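Fruit prep room check, May, with my comments

Checked by: Embla Berge
With me: Kendra Sawatzky (morning shift)
Site: Perron juice counter and the prep room behind it
Started: 8 in the morning, before the first delivery

I've put OK, FIX or WATCH against each point and then said what I think underneath, same as last time. Shout if you disagree with any of it!

1. Hand basin has soap, warm water and paper towels
OK
Loads of towels, soap topped up. The bin lid still sticks a bit but the pedal works fine.

2. Fruit washed before it is cut or peeled
WATCH
Oranges and lemons yes, every time. Melons, less so. I know we don't eat the rind, but the knife goes straight through it and takes whatever is on the outside into the flesh, so they need a proper scrub under the tap too. Kendra has moved the stiff brush next to the big sink so it's the first thing you see.

3. Damaged fruit sorted out on arrival
OK
We went through 76 oranges from the Undton crates and threw out nine. Mostly soft spots at the stalk end, and one with green mould. I'd like the ones touching a mouldy orange to be wiped and used the same day (they were, I'm only writing it down so it keeps happening).

4. Cut fruit kept covered and in the fridge
FIX
The tall fridge was showing 8 degrees when I opened it and we want it at 5 or under for cut fruit. The door seal has a split near the bottom hinge. Vernon Friesen is ordering a new seal, and until it's fitted all the cut fruit lives in the small fridge, which was fine. The two tubs of mango in the tall one had no time written on them, so they went in the bin — sorry, I know it was good mango.

5. Date labels on every tub
FIX
See the mango. The marker pen had dried up and people were guessing. New pens are on the string by the door, and there's a roll of 100 labels in the drawer under the scales.
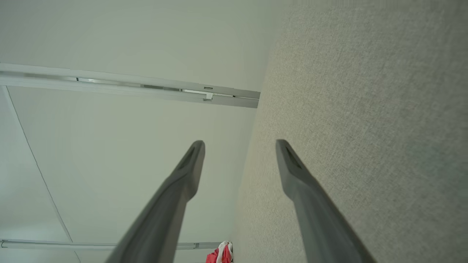
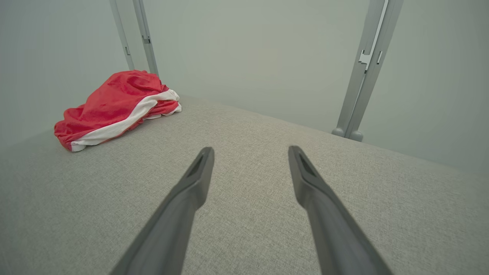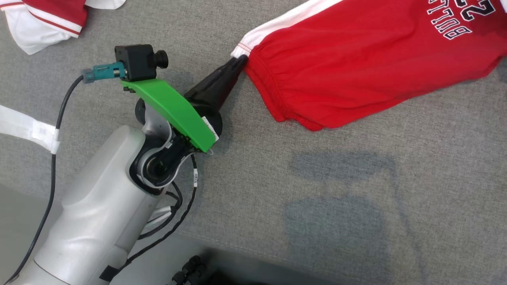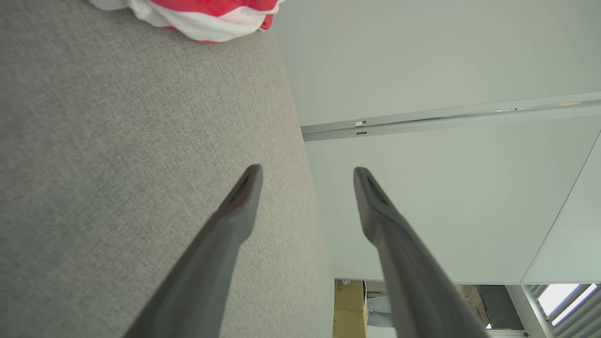 Third one: the arm with the green bracket. The others are the gripper fingers, open.

6. Juicer taken apart and cleaned
WATCH
The Brudach comes apart nicely and the cone and strainer were spotless. Behind the spout there's a little ledge where pulp collects, and you only find it if you run a finger along the underside. I did, and wished I hadn't. Please use the bottle brush there at closing, not just a wipe.

7. Chopping boards and knives
OK
Green boards for fruit, and they're only being used for fruit. One has deep cuts on one side and I'd rather replace it now than argue about it in the autumn. Knives are on the rack, blades sheathed.

8. Floor dry and clear
OK
No peel, no puddles, mats lying flat. I do want the empty crates taken out before there's a stack of them by the back door — Sheldon Gosselin nearly went over one carrying a tray of limes.

9. Allergy card up to date
FIX
The card by the till is missing the almond milk we brought in for the banana smoothie. Mackenzie MacDonald is reprinting it. Until it's up, tell people when they order, and say it out loud even if they're a regular.

10. Cleaning sprays stored away from food
OK
All the Multico bottles were in the low cupboard with their lids on. Nothing decanted into old juice bottles, thank goodness.

To do before my next look round
Door seal on the tall fridge: Vernon
Allergy card: Mackenzie
New green board: me
Ledge behind the juicer spout, every closing: whoever is on lates, and please initial the sheet

I'll pop back once the seal is in and take the fridge reading again, first thing, with the door left shut overnight.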